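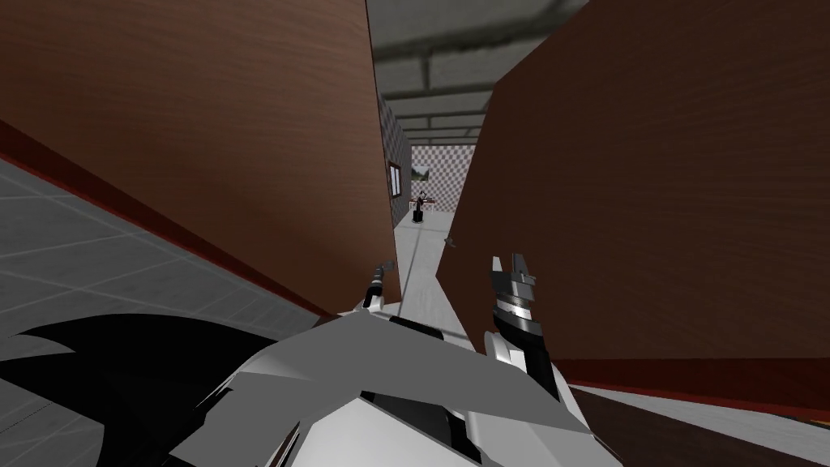
Between the brown panels, gray ceiling at the far end.

July 2011

I started on the hallway closets this month. We moved to Hidmont with 47 boxes and I had opened maybe half of them. The rule I set was two boxes a night, after dinner, with the radio on.

Most of it was paper. I found phone bills from the Amato Street apartment and a stack of manuals for things we no longer own. 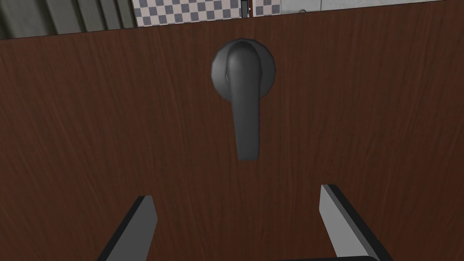 I kept the letters and the tax returns and recycled the rest. Dinesh Nautiyal took the cookbooks, 24 of them, and left me one on bread that he already had.

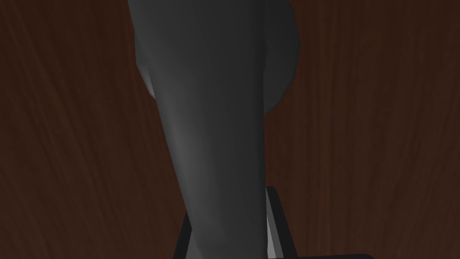

What's left

The records. Umesh Singhal offered me $188 for the lot and I said I'd think about it. I don't have a turntable anymore. He wants an answer by August. The winter coats are still in there too, and one box marked "misc" that I keep moving to the bottom.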